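Projet Dido : ranger le coin café
Compte rendu, 20 juillet 2020

Pour mon projet de fin d'année, j'ai choisi un sujet que tout le monde trouvait minuscule : les gobelets du coin café de Stindis ! Moi, ça m'intriguait. On en prend un, on en fait tomber deux, et les retardataires boivent dans leur gourde.

J'ai donc passé 8 jours à regarder comment on se sert, avec 200 gobelets en papier blanc et un petit budget.

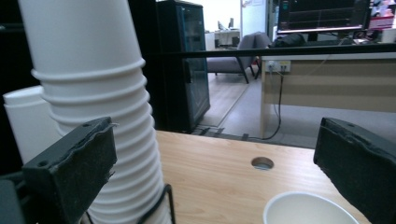 Mon premier essai, une boîte posée à plat, a tenu une matinée (les gobelets s'écrasaient au fond, bref, poubelle). La pile verticale prend bien moins de place sur la table, et on voit tout de suite quand il faut recharger. Par contre, trop haute, elle m'agace : il faut lever le coude pour attraper celui du dessus.

J'ai aussi testé plusieurs façons de remettre la pile droite, à une main puis à deux. À deux mains, une en haut et une au milieu, c'est de loin ce que je préfère.
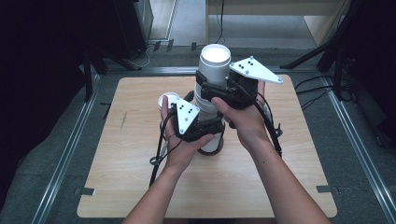

Fig. 2 – Prise en deux points, vers le haut et à mi-hauteur, petit gobelet à gauche.

Reste à voir les couvercles, que j'ai laissés de côté faute de temps.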